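Trergate Employment Services
Thread: changes to our workplace placement program for mature-age job seekers. Please read all posts before contacting the office.

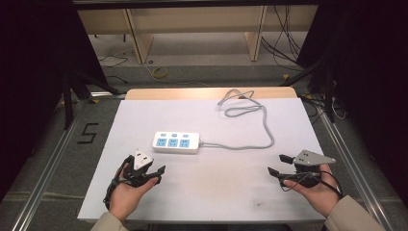 1/ Trergate's paid placement program reopens to applicants aged 50 and over on 6 Oct 2022. Placements run at our Larholm and Millet sites and with participating host employers in both towns. Under the revised program, every participant completes a bench-skills induction before meeting a host employer. The induction covers safe lifting, reading a job card, and checking small electrical goods such as a power strip with a separate switch for each socket, its grey cable looped out across the board so that the full length can be inspected. Participants who hold a current test-and-tag certificate may apply to have this portion recognised.

2/ Eligibility. Applicants must be registered as looking for work, live within the Larholm or Millet service area, and be available for a minimum of 2 shifts per week. A driver's licence is not required. Applicants receiving an income support payment should speak to their payment provider about reporting wages before they sign a placement agreement.

3/ Wages. All placements are paid at the rate that applies to the position from the first shift. Induction hours are paid. Trergate does not charge participants a fee at any stage, and host employers are not permitted to recover the cost of uniforms or boots from wages.

4/ Length of placement. The standard placement is 140 hours. Hours may be spread over a longer period by agreement between the participant, the host employer and the placement adviser. Any variation must be recorded in writing and signed by all parties.

5/ The previous intake closed in April. Of the participants who began a placement in that intake, 41 completed it. Feedback from both participants and host employers was that the first shift was poorly organised at several workplaces, and that supervisors had not always been told who was arriving. We accept that criticism.

6/ Accordingly, each host employer must now nominate a workplace contact by name. The contact will meet the participant at Trergate before the first shift and will receive the participant's agreed hours, any adjustments required and the adviser's direct telephone number.

7/ Placement advisers. Dalva Honorato is responsible for Larholm applicants. Jérémie Carré is responsible for Millet applicants. Participants returning from the April intake keep their existing adviser unless they ask to change. Requests to change adviser go to Zulema Henríquez, Program Manager, and do not need to state a reason.

8/ Résumés. Applicants do not need a finished résumé to apply. A list of past employers and the kind of work done is sufficient, and advisers can help with the remainder. Please do not leave out older positions on the assumption that they no longer count. Host employers in warehousing, grounds maintenance and catering have specifically asked to see them.

9/ Adjustments. Seating, shorter shifts, modified duties and large-print materials can be arranged. Please raise these with your adviser before the host employer meeting where possible. Medical information is held by Trergate and is not passed to a host employer without written consent.

10/ For employers: Trergate does not guarantee a match for every vacancy, and a placement does not oblige an employer to offer ongoing work. Employers are, however, expected to interview any participant who completes the full placement and applies for an advertised position at the same workplace. Enquiries to Yao-tsung Chuang, Employer Liaison.

11/ Transport. The Pirnudar community bus stops outside the Larholm site before the morning induction and again after it finishes. Millet participants who cannot reach the site by public transport should tell Jérémie Carré when they apply, so that travel assistance can be assessed with the application.

12/ Complaints and appeals. An applicant who is declined will receive the decision in writing. Appeals are heard by Janka Štefanec, who takes no part in the original assessment.

13/ Application forms are available at the front counter of either site. Completed forms may be handed in or posted. We are unable to accept applications through replies or direct messages on this account.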